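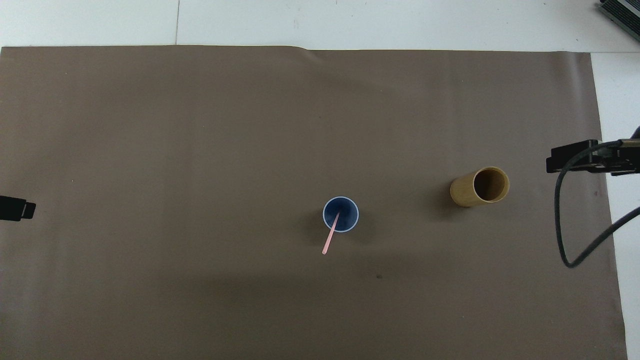
Walleck wants its cafes to stop using throwaway cups, and it has signed up a company called Nestance to make that happen. Starting in December, customers at 29 coffee counters in town will be able to take their drink away in a reusable cup, pay a deposit, and get the money back when they return it. The city council approved the plan this week with little debate. It could have used some.

The pitch is simple enough. Walleck says it spends too much emptying overflowing trash cans downtown and along the river path, and that coffee cups take up a big share of the space. Nestance supplies the cups, the return bins and the washing. The cafes supply the customers. The city supplies $134,000 for the first year, a figure that appears on the next-to-last page of the staff report.

For that money, Walleck gets 3,000 cups. Nestance says each one can be washed and used hundreds of times before it wears out. Asked how many times its cups get used on average before they go missing, the company said the figure varied from town to town and it would not give a range.

That is the number that matters. A sturdy cup takes more energy and material to make than a paper one, and it only comes out ahead if people keep bringing it back. A cup that goes home with someone and spends the next five years in the back of a cabinet is a heavier piece of trash with a slower trip to the landfill.

Nestance points to its work in Reddy, a smaller town it signed up last year. Its handout to the council says residents there "embraced the program" and shows a rising line with no figures along the side. Reddy's own report, which is posted on that town's website and runs to six pages, is less cheerful. It says 968 cups had not come back by the end of the trial. It does not say how many were handed out over the same period, so there is no way to work out a return rate from it. Town staff in Reddy said they had asked for that figure as well.

The company counts a cup as lost only after a full year. Anything out for less time than that is listed as "in circulation." The Reddy trial lasted nine months, so by the company's own rule no cup could have been lost during it.

None of this came up at the council meeting, which spent longer on the color of the return bins. They will be green. There will be one outside the library, one at the bus station and one near the ball fields, plus a bin inside any cafe that has room for it. Several cafes do not. Some of the counters on the list are little more than a window and a shelf, and the report says those customers will be "guided to nearby return points." In the case of the stand at the north end of the river path, the nearest return point is a 20-minute walk.

Then there is the washing. Walleck has no plant that can do it at this scale, so used cups will be collected by van and driven to a site run by Flasent, a catering supply firm two counties over. Clean cups will come back the same way. The staff report puts the program under the heading of cutting emissions, but it includes no estimate for the van. A city spokesperson said the trips would be "folded into existing routes." Flasent says it does not have any existing routes to Walleck.

Cafe owners are split. A few have wanted something like this for years and already knock a little off the price for people who bring their own mug. Others say they agreed to join mainly because it costs them nothing in the first year and they did not want to be the one shop missing from the map. What it will cost them in the second year is not settled. The contract says fees will be "reviewed in line with uptake," and owners who asked what that meant were told it would depend on uptake.

Customers will pay a $3 deposit, handled through a phone app. People without a smartphone can get a card from the library during opening hours. The deposit goes back to the customer's app balance when the cup is scanned into a bin, and moving the balance to a bank account takes up to ten working days. Balances left alone for a year go to Nestance. The company described this as standard. It would not say how much it had collected that way in Reddy.

To be fair to the council, the problem is real. Anyone who has walked the river path on a warm afternoon has seen the cans with cups stacked on top and more on the ground around them. Doing nothing also costs money, and public works has been saying so for several budgets in a row. There are towns where deposit cups seem to have caught on, mostly places with one big campus or one big employer where everybody drinks coffee and drops off the cup in the same few buildings.

Walleck is not laid out like that. A lot of its morning coffee trade is people on their way to the highway, and the cup leaves town with them. The staff report gives this one sentence, saying that commuters "will be encouraged to return cups on their next visit."

A cheaper idea, putting in bigger trash cans and picking them up twice a day in summer, was looked at and dropped. The report says it "did not align with the city's goals." It would have cost less than half as much.

The council did add one condition before voting. Nestance must hand over return figures every three months, broken down by bin. The contract does not say what happens if the figures are poor, or if they don't arrive – and the city can't end the deal early without paying out the rest of the first year.

Cafes taking part will have a green sticker in the window. The full list is on the city's website, along with the contract, though the page with the fee schedule has been left out. The city clerk's office said it was looking into it.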